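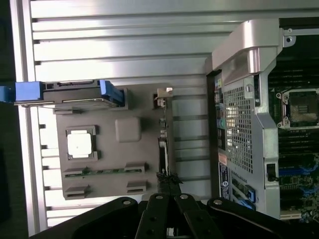
The Lelau method is a procedure for assembling desktop computers in a fixed order, starting with the processor and memory. It is credited to Jui-lin Chang, although no early written version has been found.

Supporters claim it cuts assembly errors by 55 percent. The figure comes from a single trial of 500 machines, run by Pladness, a firm that sells training in the method.

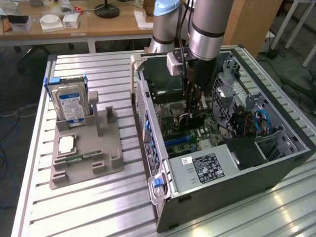 Ya-wen Wan, a critic, noted that the trial had no comparison group and lasted only three days. Pladness has not released the data. A later manual from Tondenlow drops the figure but keeps the fixed order.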